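ホーム 研究室紹介 学生報告 装置予約 お問い合わせ

家事と現場作業は機械に任せられるか：白い部材と椅子を扱う作業の検討
2025-12-11　Gredier班

1. 目的
家庭や店のバックヤードには、物を拾う、向きをそろえる、立てる、椅子をどかすといった細かい仕事が多い。人は考えずにこなすが、二本指のグリッパで同じことができるかどうかは物の形で大きく変わる。本班は1月から、筒や棒、椅子を対象にこの点を調べてきた。

2. 方法
操作は双腕機を人が遠隔で動かす方式とした。記録には手首側のカメラと頭部側のカメラを使い、制御ソフトはUtitzの版を班で手直しした。試行は全部で368回、うち集計に使えたのは通信が途切れた19回を除いた分である。

手首カメラの難点は動きに弱いことで、腕を速く振ると指も背景も流れ、縁の位置が決めにくい。
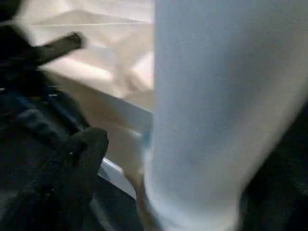 Yhon Pumaからは、ぶれた画像を捨てるより先に腕の速度を落とすべきだという意見が出た。現場では一つの動作に時間がかかっても、やり直しが減れば全体は早く終わる。これを受けて、接近時だけ速度の上限を下げる設定を加えた。

3. 細長い部材
白い筒は表面に模様が少なく、奥行きが読みにくい。太さもカメラとの距離で違って見えるため、指をどこまで開くかを画像だけで決めるのは難しい。操作者は左右の指が両方見える姿勢をとってから閉じることにした。
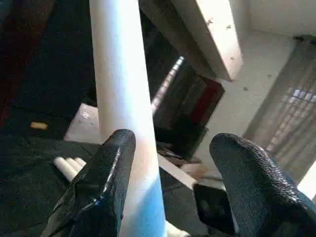
図2　白い筒と、開いた状態の左右の指

閉じる段階では、挟む力の加減が問題になる。弱いと滑り、強いと薄い部材はへこむおそれがある。指の表面が凸凹していれば滑りには有利だが、力の目安は材料ごとに取り直す必要があった。手首カメラでは、指が筒の両側に当たっているかまでは見えても、力の大きさは分からない。

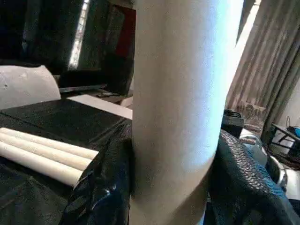
4. 椅子の扱い
椅子は軽くても扱いが面倒である。脚が張り出しているので、片手の視野には全体が入らない。頭部カメラに切り替えると脚先と床の関係はつかめるが、手前の脚が奥を隠す。床に黒いシートを敷くと白い脚先は見分けやすくなる。その反面、光沢のあるシートでは折り目の反射が輪郭の検出に混ざった。
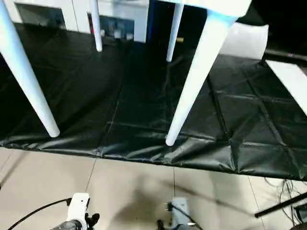
Jamshid Mousaviは中間発表で、椅子を持てるかどうかと、家の中で任せられるかどうかは分けて評価してほしいと述べた。人が横を通る、床に別の物がある、といった条件は今回の試行に含めていない。指摘のとおり、第5節の評価は作業単体に限る。

5. 現時点の評価
遠隔操作であれば、つかむ、運ぶ、置くの各動作はおおむね成り立つ。自動でやらせる場合は、部材が重なっているときの選び方と、つかみ損ねた後の立て直しが弱い。店舗での品出しに近いHuarangaの課題も9回試したが、人が付き添わずに最後まで進んだ例はなかった。家事を丸ごと任せるのはまだ早い、というのが班の見方である。

6. 残った作業
・指先への力センサの追加（Asixの基板を使う予定）
・つやのないシートでの再試行
・画像800枚分の輪郭ラベルの見直し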